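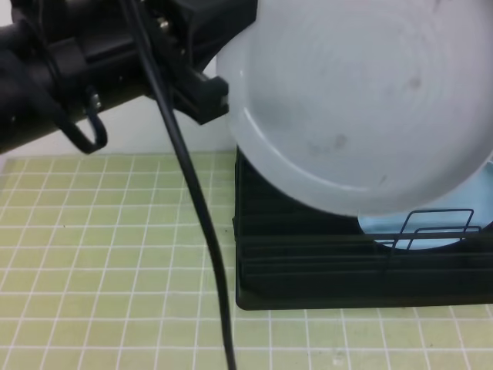

Figure 3. Gripper finger near the rim of a white plate held upright in a dish rack; a cable passes in front of the gripper.

4.2 What the checklists leave out

Most good-practice documents for tabletop manipulation ask whether an arm has been calibrated, whether the stop button has been tested and whether the operator has signed the log. The Goltalia checklist, which we used for this study, has 90 items of this kind. We doubt that ticking them tells a reader much about the safety or the quality of the recorded work.

Cable routing is a case in point. Figure 3 shows a black cable hanging in front of the gripper and curving down over the gridded tabletop. The checklist has one line on cables, asking that they be "suitably managed," and it gives no clearance, no slack limit and no test. Two reviewers could look at the same setup and mark it differently, and in our trial they often did. Of 601 episodes scored twice, the cable item drew more disagreement than any other.

The Cukell guideline is stricter on paper. It requires a fixed distance between loose cable and the tool, but it was written for fenced cells and says nothing on how to measure that distance while the arm moves. Baluyot's proposal to check it at the start pose only is easy to follow, and we suspect that explains its popularity.

Rules for fragile or upright objects are weaker still. Neither document says how near a finger may come to a plate rim before contact is intended. We found 11 items in the Goltalia list that could be read as covering this, none of which a reviewer could fail with confidence.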